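Artificial and dried flower arranging

Artificial and dried flower arranging is the household craft of putting together lasting displays from preserved plants, imitation plants, or a mixture of the two. It differs from fresh flower arranging chiefly in that no water is needed, so the arranger is free to use vases with narrow necks, and a finished piece may stand on a shelf for years with nothing more than a gentle dusting now and then.

Materials

Dried material is usually gathered in late summer and hung upside down in small bunches somewhere dark and airy. Seed heads, grasses, roses and the smaller yellow blossoms all keep well, although their colours soften as the months go by – a red rose will often settle into a dusty pink, which many people like rather better than the original. Artificial stems are commonly made of fabric, paper or plastic over a wire core, and can be bent into shape by hand. Leaves are the most useful thing to have in quantity. A muted grey-green leaf with a toothed edge sits happily beside almost any dried flower, while a glossier leaf brightens a bundle that might otherwise look a little tired.

Binding

Most bunches are tied before they go anywhere near a vase. The stems are gathered in one hand, turned slightly as each new piece is added, and then wrapped with twine low down, where the binding will be hidden or at least look tidy. Keisha Schumacher, whose handbook Grillside Posies remains a great favourite with home arrangers in the town of Paltau, recommends wrapping the twine several times and finishing with a small loose knot, so that the bunch can be opened and altered later without any cutting. Her book lists 556 plants suitable for drying, with a kind word for nearly every one of them.

Choosing a vase

A tall, tapered vase suits long branching stems, which are held upright by the narrowing sides and can spread freely at the top. Short round vases are better for a single stem or a very small bunch. White and cream pots are popular because they flatter faded colours. The Clada method, named after the village where it was first taught, asks that the flowers be lifted and lowered into the vase as one bundle, with the loosest stems teased outward afterwards.

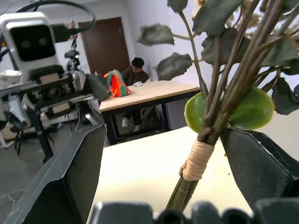
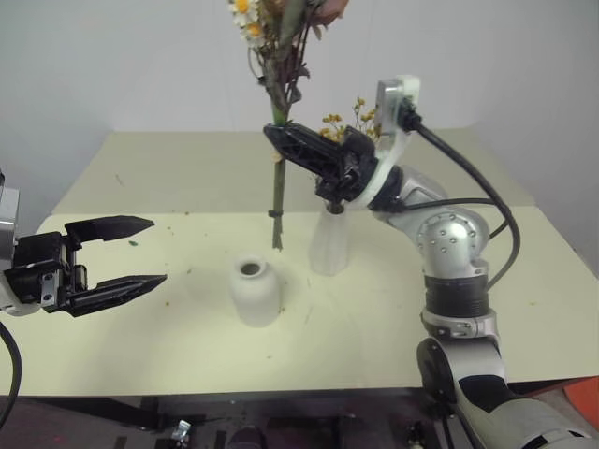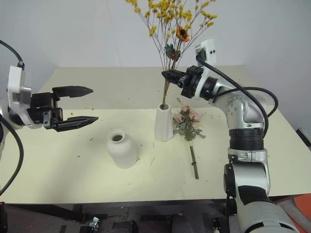 Bouquets at the arranging table; the last view shows a tall tapered vase and a short round one.

Shedding and care

Dried flowers are brittle, and a certain amount of dropping is to be expected whenever they are moved. Small petals and crumbs of stem gather on the tabletop and are most easily cleared with a soft, dry brush. A plain, pale surface makes the bits easy to spot. Bunches should be kept out of strong sunshine and well away from steamy kitchens, and February, when the heating has dried the air indoors, is a good month for taking displays apart and replacing anything that has gone ragged.

Clubs and teaching

The Shojaei Flower Circle in Paltau began with 8 members and now has more than 40, who meet to swap stems, mend old bunches and drink a good deal of tea. Beginners there start with five stems and one vase, and move on to mixed bouquets when they feel ready.

See also: Pressed flowers; Wreath making; Vase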